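Is 500 simulated demos by remote control worth it, or is hand guiding enough?

Posted Sun 1 December in Teaching and Teleop

We want a two-armed robot to pull open a nightstand drawer. My boss read the Wurkine material and now wants 500 demos, all driven by remote control in the simulator. I've done 30 and I'm not convinced. Most of my time goes into the last bit before the handle, where I can hardly tell how deep the finger is.
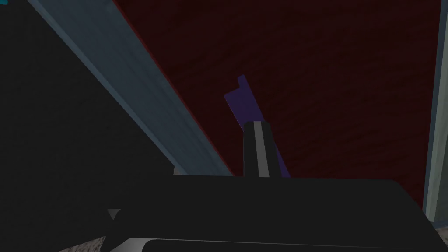 Gripper view, finger in front of the purple piece

Has anyone gotten decent results with fewer? Or by moving a real arm by hand?

Hurnberg

Depends what you mean by decent. I've heard "just collect more" for years, mostly from people who don't sit at the controls. We recorded 693 runs of a door task and the policy still missed the handle, because two operators approached it from different sides and we mixed the data. Pick one approach and stick to it. Throw out runs where you hunted around – the robot learns the hunting too.

Also play back the wrist views before you record any more. Shadows move with the arm, and a policy can latch onto them.

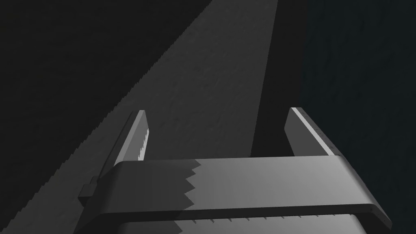

Open fingers, stepped shadow edge on the gripper

If the renderer has a setting for softer shadows, try it. I wouldn't expect miracles.

Flemora

Hand guiding is way better, you feel the contact. Just do that.

Conneely

Feeling the contact is nice if you own the arm. Your hands also end up in the camera views, and guiding two arms at once takes two people. For one drawer I'd stay with remote control, use the body view for the reach, and switch to the wrist view only near the handle. Keep the idle arm parked in the same pose at the start of every run.

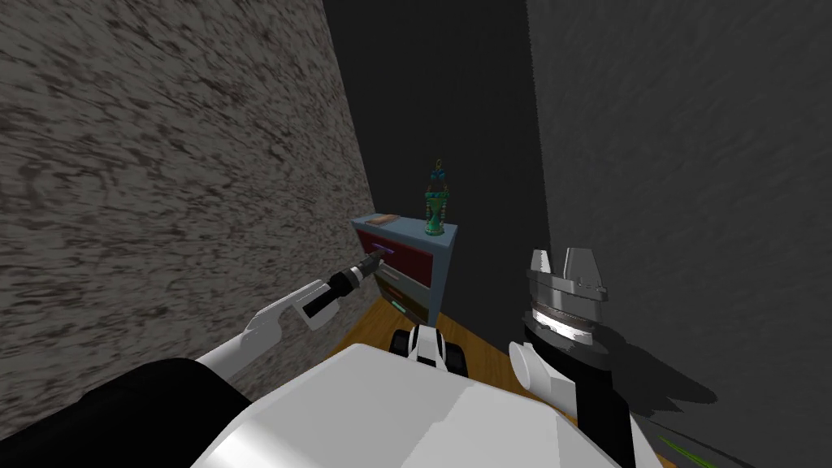

Wurkine disagreed and wrote that a fixed pose for the spare arm only hides the problem until somebody starts the robot differently. Vary it a little on purpose, and hold back 30 runs for testing before anyone talks about 500.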